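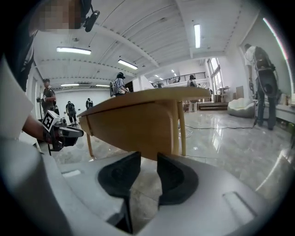

The oval table, seen from low down

Skeltport Home & Furniture Board > Tables and Chairs > Oval table on a marble floor, what to put under the legs?

plesach_corner
Hello everybody. I hope this is the right section. We have received an oval table for the big room. The legs are slender and tapered, in light wood, and the top is a warm honey color with quite a thick edge that goes down and curves. The floor is grey marble, very glossy.
My question is what I should put under the legs. At my old apartment I had a carpet, so I never had to think about it. Now when somebody leans on the table it slides a little, and I am afraid for the floor and also for the ends of the legs. The seller, Raneo, has sent no pads with it and the assembly sheet says nothing.
I would also like to know if I must oil the top. I was told different things by different people.

gluepot
Felt. Always felt. Buy the thick kind, cut it a bit smaller than the foot, clean the foot with alcohol first. Change it once a year. Done.

marrow_and_oak
Felt on polished marble will make it slide more, that is his complaint already. He needs rubber or cork. Felt is for chairs, which you want to move. A table you want to stay where it is.

gluepot
I have had felt under a dining table for years and it stays where it is. It is a question of weight. How heavy is this one?

plesach_corner
The sheet says 355 but I don't know of what, it has no unit. It can't be kilograms! I can lift one end alone, so I would say it is not a heavy table. Two persons carry it without any problem.

tinsnips
355 is perhaps the part number of the leg. Raneo prints the part numbers in the same column as the weights, I had the same confusion with a shelf.

marrow_and_oak
A light table, then. Rubber. But please be careful which rubber, the cheap black ones can leave a mark on light stone. Take the clear or the white ones, or cork. And try one in a corner first, for a week or two, before you do all the legs.

windowseat_h
May I say something about the legs. Tapered legs have a small foot, and any pad you glue there gets pushed sideways each time you drag the table. The glue gives up before the pad does. On mine I used the pads with a small nail in the middle, from Holloway, a bag of 4. You drill a very small hole first so that the wood does not split. I did not do this with the first leg and I was sorry.

gluepot
Nails over marble? When the pad wears thin you will have a metal head scratching the floor. I would never.

windowseat_h
The head sits deep inside the pad. You look at it when you clean, and you change it in time. I agree it is not for people who forget.

plesach_corner
I am a person who forgets, so maybe not the nail. Thank you both. I think I will try cork, and if it falls off I will come back and complain.
I notice also one cable on the floor not far from the legs. Does a cable under a table leg damage the wood, or only the cable?

tinsnips
Mostly the cable, but the table will rock too. Run it along the wall, or buy a flat floor cover for it. I would worry more about somebody's foot. A thin black cable you see well enough on a shiny floor in the daytime, and much less in the evening.

marrow_and_oak
About the oil. Before anything, find out what finish it has. Put one drop of water on the underside of the top. If it stays as a drop, there is lacquer and oil will only sit there and become sticky. If the water goes in and the spot turns darker, it is oiled or raw, and then you can oil it — thin, with a cloth, and wipe everything off after 20 minutes or so.

gluepot
Here we agree for once. I would add: sand very lightly before, with 2000 paper. Not 400, you will change the color.

marrow_and_oak
2000 is for polishing lacquer. On wood you want to oil, it closes the surface and the oil has nowhere to go. I would not pass 320.

gluepot
I have used 2000 and even 3000 between coats and the result was like silk.

marrow_and_oak
Between coats, yes. He has not put the first coat.

gluepot
Fine. Between coats.

plesach_corner
I did the water drop this afternoon, on the underside as you said. It stayed round like a small ball, so I understand it is lacquer and I don't have to oil anything. I am a little bit disappointed, I had already bought the oil.

windowseat_h
Keep it for a cutting board, if the can says it is safe for food.

plesach_corner
It does say so. The cork pads should arrive at the shop in August, until then I have put folded cardboard under each leg. It is not beautiful, but the table does not slide any more.

tinsnips
Keep the cardboard dry when you mop. It can leave a brown ring on the stone.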